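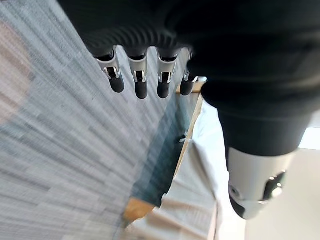 A black robotic hand with its fingers partly curled.

The Korneck Library book sale is back this Sunday, and what a pile of reading there is to get through this year! Arsen Zakharchenko, who has sorted donations since July, counted 1695 books at last tally (557 of them mysteries, bless you all), and every one is priced at $3 or less. Doors open at nine, coffee is on, and bags are welcome, so do come early and stay to chat.

Contact the newsdesk | © Korneck News | Back to top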